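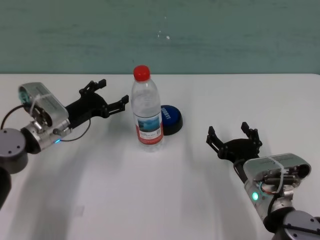 3.2 How I picked the actors and their films

I should say up front that I came to this topic as a fan, and my first list of names was pretty much the people I grew up watching. Laurier MacLeod read it and told me it leaned far too hard on leading men, so I threw it out and started over in August with the Charbonneau catalog. That gave me 397 credits spread over 31 performers, every one of whom had played a villain or a morally shady lead at least once before turning 40.

For each performer I wrote down the debut, the first dark role, and whatever came next (a hit, a flop, or a long gap). Child parts went in a separate column. I went back and forth on those! Beat Kuster thinks a walk-on at age six is a debut like any other, and I see his point, but counting it makes a career look twenty years longer than it felt to the audience. I left child parts out of the totals in Figure 2. 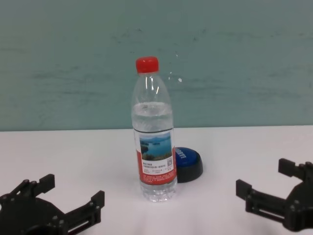
Figure 2. Bottle and push button on the tabletop.

Press coverage was harder to sort than the credits were. Fan magazines love the word "comeback" and will use it for someone who took a single summer off, so Liette Ross and I each read the clippings alone and compared notes afterward. We disagreed most about advertising. An actor who spends two years selling soft drinks hasn't left the public eye, yet Liette wanted those years marked as a gap. We argued it out over products as plain as the bottled water in Figure 2, with its lake photo and red cap, the sort of thing a familiar face gets hired to hold up and smile beside. In the end I gave ads their own code and kept them apart from film work.

The thriller label gave us trouble too. Rodora files anything with a murder in it under thrillers, including two musicals and a family drama, while Charbonneau goes by the original poster. I followed the posters. Where no poster survives, 5 films in all, I used Mackenzie Desjardins's notes, and those titles are marked with a star in the appendix.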